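Isley Opens Robotics Hall to Visitors for Majali Demonstration Day

STOLVILLE – Isley welcomed 188 visitors to its Stolville site in December for a public demonstration of Majali, the company's program for teaching robot arms small assembly and sorting tasks. Guests included students and teachers from the Pleltness district, local employers and residents who had signed up in advance.

The hall opened at 10 a.m., and groups were led through 11 stations during the day. At each one, Isley engineers explained how a task is set up, how the arm finds the parts it needs and how results are recorded. Visitors were invited to put questions to the staff – many asked how long a new task takes to prepare and what happens when a part is out of place.
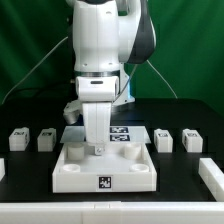 Several stations dealt with placing pegs, a task the Majali team uses to compare one version of its software with the next. Printed marker tags give the system fixed points of reference, and the same layout can be rebuilt at any station for a repeat trial. Isley runs 132 such trials in a normal working week and keeps the records for its own engineers and for partner schools in Pleltness.

The afternoon program included a short talk on careers in automation and a session on workplace safety. Teachers received a printed guide to the Majali tasks for classroom use.

Isley will hold a second demonstration day at the Stolville site in the spring, with room for 200 guests. Admission will again be free. Schools and community groups may request places through the Isley visitor office, which will begin taking names in February.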